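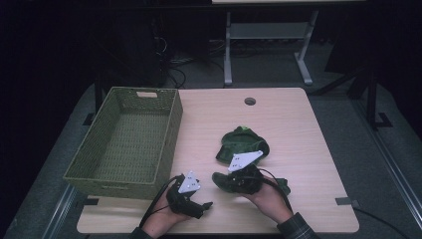 About Murkell

By Starnard Brukard
July 17, 2020

Murkell tests textiles for mills, garment makers and importers. The laboratory measures tensile strength, tear strength, abrasion resistance, pilling, colorfastness and dimensional change after laundering. Woven, knitted and coated fabrics are accepted. Leather and carpet are not.

Specimens are conditioned before testing at 20 °C in a controlled room. For abrasion work, the surface is inspected at intervals of 500 rubs until the agreed end point is reached. Tensile results are reported as the mean of 5 specimens in each direction, warp and weft, with the individual values listed in an annex. Specimens that slip in the jaws are discarded and replaced from the same sample.

The company operates from one building in Brukard, with 340 square meters of laboratory space on the ground floor and offices above. Sample intake is at the side entrance. Parcels should carry the order number on the outside and include a completed request form. Care labels, if available, should be left attached.

Reports are issued in English as PDF files. Retained material is kept until the following November and then recycled, unless the client has asked for its return. Calibration records can be viewed on site by appointment.

Last updated: see date above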